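3. Construction of the Shared Cell

3.1 Setting and constraints

The Broruseo cell was built in a shared workshop by members working outside their regular jobs. Two conditions shaped the design. First, the cell had to stand in a room that other members continued to use during trials. Second, every part had to be repairable with the hand tools already kept in the workshop. These conditions ruled out a closed cage and led us to limit the speed of both arms in software, as described in Section 3.3.

The work began in October, when Ovidiu Cârstea drew up the first layout. Ferhat Bozkurt wrote the control software, which we refer to as Dristeo. The total working time before the first complete trial came to 16 evenings. Much of this was spent on cable routing, a task we had expected to finish in one.

3.2 Mounting and cabling

An early version of the cell placed both arms on the same side of the table. Reach was adequate, but the elbows met whenever a task called for both grippers near the middle. The arms were therefore moved to opposite sides, and the lower part of each cable was given enough slack to follow the full range of the shoulder joint. Fixed clips were tried at the wrist and then removed — they wore through the cable jacket at the point where it bends most.

The control computer runs the planning loop at 30 updates per second. Stop commands are handled on a separate line and do not pass through the planner. Any member present in the room may halt a trial, and the log records the event without naming the person.

3.3 Task area

Objects are handled at more than one height. A raised surface over the table forces the planner to treat the space below it as a separate region, with its own approach paths and its own speed limit. In the Kamo task set, an item may begin in a bin at table level and end in a dish on the rack, or the reverse. Figure 1 shows the task area with the rack at the center of the table and dark vessels on and around it.

Reflections from the glossy tabletop were a steady source of error in the early depth readings. Covering the surface with cloth reduced the error but caused light vessels to drag, and the cloth was given up. The present version of Dristeo discards depth points that fall below the known height of the table. This simple rule removed most false detections and added no measurable delay.

Figure 1. Task area of the Broruseo cell. The olive-green rack has a perforated top and carries a low black dish; a black bowl, a shallow tray and a tapered bin stand at table level. 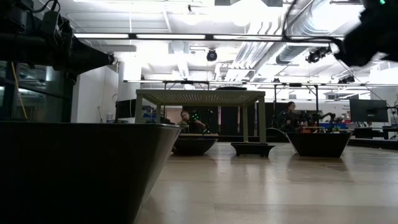 3.4 Trial procedure

Each trial starts with both arms in the rest position. The operator loads the bins, reads the task card aloud and starts the log. A trial ends when the last item has been released or when 10 minutes have passed. Items dropped outside the table are counted as failures and are not returned during the same trial. The collected logs, 1,000 in total, were closed on December 29, 2023, and form the basis of the results in Section 4.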